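Robotics & Society | Working papers | Field observations

4. The open-day visit

4.1 What visitors were told

We attended the February open day at the Bamusura site, where Homevix was showing a two-armed table-setting system under the project title Fedthorpe. Our interest was in how a demonstration is put together and what an audience takes away from it. We make no claim about the system's performance outside the hours we were there, and we were not given access to the control software.

The printed handout said that the system had completed 1643 "meal preparation episodes" before the event. No definition of an episode was supplied. When one of us (Kushwaha) asked whether an episode that ended with an operator stepping in was included in that total, the presenter said that the logging had changed partway through the project and that he would have to check. We wrote twice afterward and had no answer by the time of writing. The figure appears here only because visitors quoted it back to us so often.

The same handout used the word "kitchen" nine times. The work itself took place on a large brown tabletop with an equipment rack behind it, using plates and food items such as the lettuce leaf in Figure 3. It is a reasonable setup for research on picking things up and putting them down. Calling it a kitchen asks the visitor to supply the sink, the clutter, the bad light and the other people, and then to credit the robot with having coped with them.

4.2 The demonstration

Each showing followed the same order. A presenter spoke for several minutes, an operator laid out the items, and the arms then moved food onto plates. Visitors stood behind a rope and were asked to hold questions until the arms had stopped. The plates differed in color, and the presenter made a good deal of this, saying that the system "knows which plate is which." That may be so. Telling apart a pale blue plate and a pale mint-green one is a fair test of a camera, but we saw no showing in which a visitor was allowed to name the plate, and so we can't say whether the choice was made on the day or written down beforehand.

Lettuce deserves a separate comment. A curled leaf is a harder thing to grip than a firm, rounded object, and the team deserves credit for putting one on the table in public. In the showings we watched, the rounder items were always handled first. By the time the leaf came up, much of the audience had seen enough to clap, and some had moved on to the next stand. Dubey, who stayed at the rope through the whole afternoon, noted two showings in which the leaf was left where it lay and the presenter went on to questions. Neither was described to visitors as a failure. The phrase used was "we'll leave that one for the next group."

We don't think anyone set out to mislead. A demonstration has a schedule, and at 2:30 in the afternoon with a line at the door there is every reason to keep things moving. Still, the effect on the audience was plain. Of the 504 visitors who filled in the exit card, more than half ticked "ready for home use now" or "ready within a year," and the free comments mostly praised how calm and careful the arms looked. Slow movement was read as care. Our own guess is that it had more to do with speed limits set for a public event, though the presenter did not say so and the cards did not ask.

4.3 Limits of what we saw

Our notes cover a single day and one layout of the table, with small changes between showings. Yeo's checklist for public demonstrations, which we used for the coding, was written for mobile robots and fits a fixed pair of arms only in part - the items on crowd distance, for instance, had to be dropped. We also had no way to tell how much of the motion was chosen by the system and how much was replayed. The presenter's answer to that question changed between the morning and the afternoon, from "fully autonomous" to "autonomous once it's started."

Figure 3 shows the workspace with three plates set close together and a lettuce leaf lying apart from them. It should be read as a view of the layout and nothing more. A still can't tell us whether the leaf reached a plate, or which plate it was meant for, and we would ask readers to keep that in mind with the promotional stills as well.

Figure 3. Workspace with both arms over the table, plates and food items.

Contact the authors | © Field Observations Working Papers | Back to top

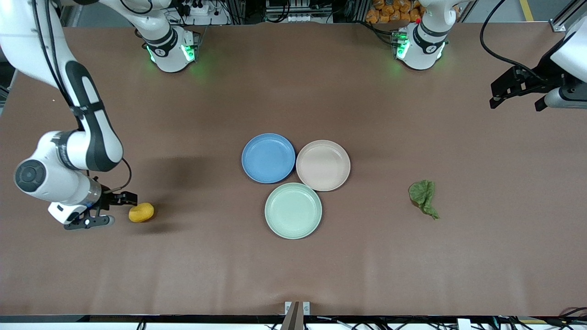
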